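Gondside Shared Workshop › Community Help › Automation › Home builds

Overhead view for a pick-and-place table: matte or gloss surface?

Asked by Filipa Aguiar, December 16, 2021

I am building a table-top arm at the workshop for sorting kitchen items and play food. The overhead view is satisfactory, but my software regularly loses the pale items against the white top. The mint-green colander is found in 28 trials out of 50. The ketchup bottle has never been missed. The present layout is attached. Members' advice is requested on whether the top should be repainted.

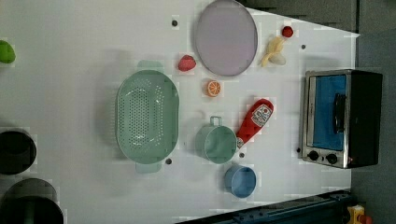
Answers

Answer 1 – Geum-ok Ra (accepted)

Repainting should be left until last. The surface is already matte and the shadows are soft, so glare is unlikely to be the cause. I would check the following:

Lock the exposure and white balance. Automatic settings tend to wash out light colours on a white ground.

Mask out the screw holes in software. They are small and dark, and a simple threshold may treat them as objects.

Move the two black pots further in from the left edge, or leave them out until the rest is reliable.

Answer 2 – Figueiredo

Paint it grey. Mine is grey and I have had no difficulty.

Answer 3 – Clodatari

I agree with the first answer as regards exposure. Please note that grey may not suit the toaster oven – the frame is brushed steel.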